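How Does a Computer Know Where a Page Ends?

Hi again! Last Wednesday a reader named Radymyr wrote to me with a really good question. He was typing a story about a dragon who runs a bakery, and he wanted to know why his last chapter kept jumping to a new page all by itself. 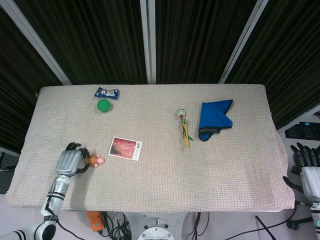

So let's talk about page breaks. A page break is the spot where one page stops and the next one starts. When you write in a paper notebook, you can feel it coming, because your pencil gets close to the bottom. A word processor (that's the kind of program you use for typing stories and reports) doesn't have a pencil. It has to do some measuring.

Think of it like packing books onto a shelf. The program knows how tall your page is. It takes away the blank strips at the top and bottom, which are called margins. Then it stacks your lines in the space that's left, one under another. When the next line won't fit, it goes onto a new page. That's called an automatic page break — you didn't ask for it, the program put it there.

And it never stops measuring! If you add a sentence to page 2, everything after it slides down a little, and the breaks move too. I once wrote a report about a made-up town called Escobedo. It was 511 words long and it fit on one page perfectly. Then I made the letters bigger because I liked how they looked, and my last two lines hopped onto a page of their own. They looked so lonely up there.

Now for the other kind. A manual page break is one that YOU put in. You're telling the program, "I don't care how much room is left, start a new page right now." In lots of programs you hold down the Ctrl key and press Enter (on a Mac, it's often the Command key and Return). Try it in a document you don't mind messing up.

I use these for chapters. When I was your age I did it the hard way. I pressed Enter again and again and again until the cursor finally landed on a fresh page. It looked fine! Then my friend Nadiia read the story and told me I'd forgotten a whole paragraph at the beginning. I typed it in, and every chapter title after that slid down the page, and Chapter Four started halfway down. I had to go back and delete all those empty lines. A real page break would have stayed right before the title, wherever the title went.

So what was going on with Radymyr's dragon? My guess is that he pressed Ctrl and Enter by accident, and there's a manual page break hiding just before his last chapter. They're sneaky, because normally you can't see them. Look for a button with a funny backward P on it, like this: ¶. Click it and the program shows you its secret marks, with dots for spaces and usually a line that says "Page Break." Put your cursor right before those words, press Delete, and the chapter should move back up. Click the ¶ again when you want the marks to go away.

If there's no break hiding there, ask a grown-up to help you look in the paragraph settings. There's sometimes a box called "Page break before," and if it's checked, that paragraph will always start a new page.

Radymyr, write back and tell me which one it was. I'd also like to know what the dragon bakes.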